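1/ Collecte d'exemples pour Prirneline, suite. On est passés en extérieur simulé : dalle de béton, bande d'herbe, une plante en pot. Caméra au poignet, tout est rendu.

2/ Objectif du lot : 600 épisodes de téléopération, 30 par variante de décor. Le béton change de texture à chaque variante, l'éclairage aussi.

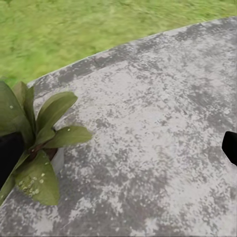 3/ Le feuillage masque presque tout le pot. Pour la politique, c'est le cas utile – il faut apprendre à viser un bord qu'on voit à peine, entre deux doigts noirs.

4/ Premier tri : 21 épisodes rejetés. Motif principal : doigt qui traverse une feuille, maillage de collision trop grossier. Corrigé côté Homell, à rejouer.

5/ On garde les échecs de saisie, étiquetés à part. Les interpénétrations, non : elles faussent le signal de contact.

6/ Graine 3023 pour ceux qui veulent reproduire. Prochain lot : même plante, pot plus haut.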